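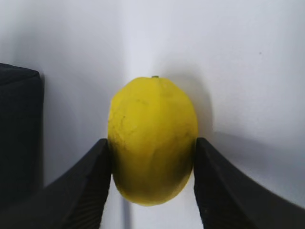

Page 2 of 9

Kalham Town Supporters Board > First Team > Set pieces, again

fullback_ledger wrote:
Continuing from the previous page. I went back through the goals conceded on the club's video archive. The problem is the second ball. Against Wallin we won the first header at nearly every corner and still let in two, both from the edge of the area with no blue shirt within five yards of the shooter. Zonal at the near post is fine. Leaving one man to cover the whole D is not.

Posted 24 September 2023

northbank_pete wrote:
Disagree on the cause. The keeper punches when he should catch. A clean catch ends the phase and there is no second ball to defend. Milošević came for three crosses at Sundemley and punched all of them, two straight back into the middle.

fullback_ledger wrote:
Rok Milošević had two men standing on him for at least two of those. A catch under that contact gets dropped. The punch is the right call; the direction was poor. Separate issue.

K_Orrin wrote:
Direction is partly coaching. Under the last staff he was told to punch toward the touchline on the side the ball came from. Now they go central more often than I would like. I don't know if that is an instruction or habit.

northbank_pete wrote:
If it's an instruction, it's a bad one.

halfspace77 wrote:
Has anyone looked at who we leave up? We keep two forwards on halfway for defensive corners. The opposition answers by leaving three back, which should thin out their box, but Wallin left two and gambled. We never punished it. Bring one forward back to the D and the numbers work without touching the zonal line.

fullback_ledger wrote:
That is my preferred fix. It costs some counter threat, but we haven't scored from a cleared corner this season, so the cost is small.

terrace_drip wrote:
We haven't scored because the clearances go nowhere. Pull a forward back and you get pinned in for the whole second half, same as at Nindetico Park last November. I sat through that one. Every clearance came straight back and the equalizer was a matter of time.

halfspace77 wrote:
Nindetico Park was a back five with a man sent off. Not comparable.

terrace_drip wrote:
We were pinned in before the red card. Watch the first half again.

K_Orrin wrote:
terrace_drip is right about the first half. The outlet was gone by the time the winger dropped in to double up. One forward high is enough if he is quick, and ours is quick. One forward high who has to hold it up against two center-backs is a different job, and we don't have that player fit.

northbank_pete wrote:
None of this matters if the keeper catches it.

fullback_ledger wrote:
You have said so. For anyone who wants to check the Wallin goals, use the wide-angle footage. The highlights cut in after the header and miss the starting positions. On the second one, look at our number six. He follows the near-post run, which isn't his man or his zone, and the gap he leaves is where the shot comes from.

K_Orrin wrote:
Just watched it. Agree on the six. I would still blame the right back for not stepping out once the header was won — the line stays on the six-yard box far too long.

halfspace77 wrote:
He can't step out alone. Somebody has to call it, and that brings us back to the keeper.

northbank_pete wrote:
Thank you.

Go to page: 1 2 3 ... 9 Next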